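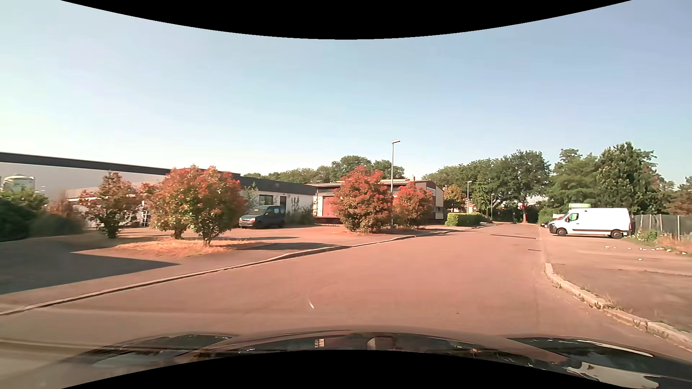
赤みのあるアスファルトの広い道と、左側の歩道の木。手前は車のボンネットです。

ジュルンヴィル（Jurnville）の道と木　写真ページ

このページを見てくださって、ありがとうございます。ブリット＝マリー・ノルディン（Britt-Marie Nordin）と申します。ジュルンヴィルに引っ越してから、町の道路と道ばたの植物を少しずつ記録しています。日本語は私の母語ではありませんので、不自然な言い方があるかもしれません。お気づきの点は、お便りで教えていただければうれしいです。

今回は、954番の道から町に入って、住宅地のほうへ曲がるあたりの道です。私は買い物のためにこの道をよく通ります。有名な場所ではなく、観光の地図にも名前がのっていません。それでも、葉の色が変わる季節になると、ついゆっくり走りたくなります。

空について
雲がひとつもない空です。左のほうは白に近い、うすい緑のような色で、右へ行くほど青が深くなっています。日本語には「水色」や「空色」という美しい言葉がありますが、左の空をどちらで呼べばいいのか、私にはまだ決められません。

道の色について
この町のアスファルトは灰色だと、長い間思いこんでいました。写真で見ると、うすい赤やピンクがまざったような色をしています。路面には目立った線がなく、広い面がそのまま遠くまで続いています。遠くのほうには、細長い黒っぽいところが道を横切っています。

縁石について
私は縁石を見るのが好きです。友人にはあまり分かってもらえない趣味ですが、縁石は同じ町の中でも場所によって顔が違います。左側は低い石の縁石で、途中に一段低くなった、でこぼこの部分があります。右側のものは白っぽく、風雨にさらされた感じで、端が丸くなっています。つぎ目にそって草が生えているところが、とくに気に入っています。町をきれいにしたい人は抜きたくなるかもしれませんが、私はこのままがいいと思います。

木と低木について
歩道のそばに、乾いたオレンジ色に近い草の場所があり、そこから赤と緑の低木がのびています。そのとなりに、上の葉が赤く、下が緑の小さな木があります。さらに右では、こんもりした木が二本、重なって立っています。手前の木は丸い形で、明るい赤の葉が点々と見え、幹は暗い色でふたまたに分かれています。
木の名前は、残念ながら分かりません。図鑑を開いて調べてみましたが、葉を近くで見ないと、はっきりしたことは言えないようです。ご存じの方がいらっしゃいましたら、ぜひ教えてください。

影について
歩道の上に、先のとがった大きな影がのびています。ふちがとてもはっきりしていて、紙をはさみで切ったように見えます。少し先の縁石の近くにも、もう一つ細い影があります。乾いた草は、ちょうどこの二つの影の間です。私は写真を選ぶとき、花や木より先に影を見るくせがあります。

ボンネットについて
つやのある暗い色の面に、明るい光が不規則にうつっています。真ん中のあたりには、しまのある小さな反射と、丸いベージュの反射がならんでいます。何がうつったものかは分かりませんが、水の上の模様のようで、しばらくながめてしまいました。

歩いてみたい方へ
同じあたりを歩くときは、ミロウ（Millow）通りの角から始めるのがおすすめです。そこからフィエル（Fjeld）公園の門まで、ゆっくり歩いて20分かかります。公園の中には4つのベンチがあり、私は池に近いものによく座ります。夏は日ざしが強いので、帽子と飲み物を持って行ってください。
午後3時をすぎると、道の反対側の喫茶店「グロケック（Grokeck）」で焼きたてのパンが出ます。シナモンのパンは早く売り切れてしまいますので、先に買って、それから散歩をするのもよいでしょう。

お知らせ
次の更新は12月の予定です。ミロウ通りの古い塀と、その下に生えるこけをまとめたいと思っています。写真の感想や、木の名前についてのお便りは、トップページの「連絡」からお送りください。お返事は少し遅くなりますが、辞書を引きながら、必ず全部読んでいます。

文と選：ブリット＝マリー・ノルディン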